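Kinstead switches building water to monochloramine in February

Residents of the Kinstead housing estate will receive water treated with monochloramine in place of free chlorine from February, the estate's supply operator, Umport, said in a notice delivered to all 665 households. The change applies to the drinking supply only. The separate irrigation loop will stay on untreated well water.

Monochloramine is formed by adding a small amount of ammonia to chlorinated water. It is a weaker disinfectant than free chlorine but breaks down more slowly, so more of it remains at the far end of a long pipe run. Umport said the eastern branch of the network, where water can sit in the mains for several days at low demand, has had trouble holding a chlorine residual through the summer.

"We were dosing higher at the plant to get a reading at the last hydrant," said Wojciech Adamczyk, network engineer at Umport. "The houses closest to the plant got the smell and the houses at the end got very little protection."

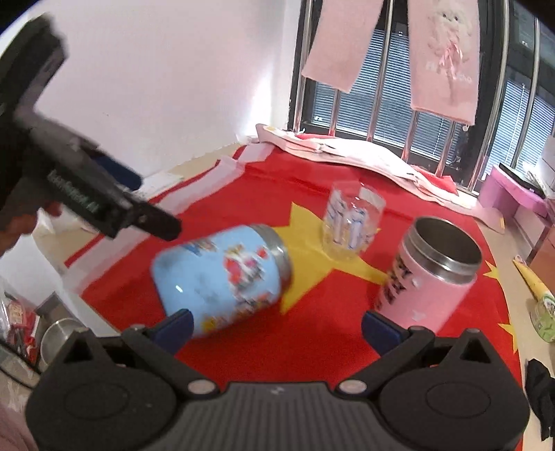 Dosing equipment was installed at the Krawczyk pump station last fall and has been run to waste for test purposes. The skid holds two ammonia feed pumps, one duty and one standby, with an online analyzer downstream of the mixing point. An alarm shuts the ammonia feed if the chlorine-to-ammonia ratio drifts outside the set band. Excess ammonia can feed nitrifying bacteria in the mains, a known problem in chloraminated systems, and the operator will test for nitrite at 23 sample points during the first months.

Before the changeover, crews will flush the eastern branch at night. Residents there may notice cloudy or slightly brown water in the early morning. The notice advises running the cold tap until it clears and holding off on laundry until then. Pressure may drop for up to 30 minutes while each section is flushed.

Three groups are asked to take extra steps. Home dialysis patients must have their treatment equipment checked for chloramine removal before February, and Umport said it has written separately to the clinics concerned. Owners of fish tanks and ponds will need a conditioner labeled for chloramine, as letting water stand overnight will not remove it. Home brewers and small food businesses that now rely on boiling or standing to drive off chlorine should also review their process.

Halina Żak, who runs a bakery on the estate, said she had asked for a sample of the treated water to try in her sourdough starter. "They gave me a jug from the test run. I fed two starters from it and saw no difference, but I would want to see it over a few weeks," she said.

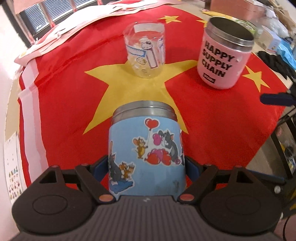 Taste and odor were assessed by a panel in a blind comparison arranged by Skustura, the laboratory that handles compliance testing for the estate. Oana Preda, the lab's senior analyst, said most panelists rated the chloraminated sample as having less smell at room temperature. The gap narrowed when both samples were chilled. Panelists were not told which treatment had been used until the scoring sheets were collected.

The project budget has not been published. Thiện Hoàng, a resident who follows utility matters for the tenants' newsletter, has asked for a breakdown and for weekly residual readings to be posted online. Umport said readings will go up monthly — the same schedule used for its current results — and that the budget will appear in its annual report.

The eastern branch includes about 300 meters of older cast iron main, due for replacement next year. Aleksandra Kaczorowski, operations manager at Umport, said the work would go ahead regardless of how the new treatment performs.

Printed copies of the notice are available at the estate office until 5 p.m.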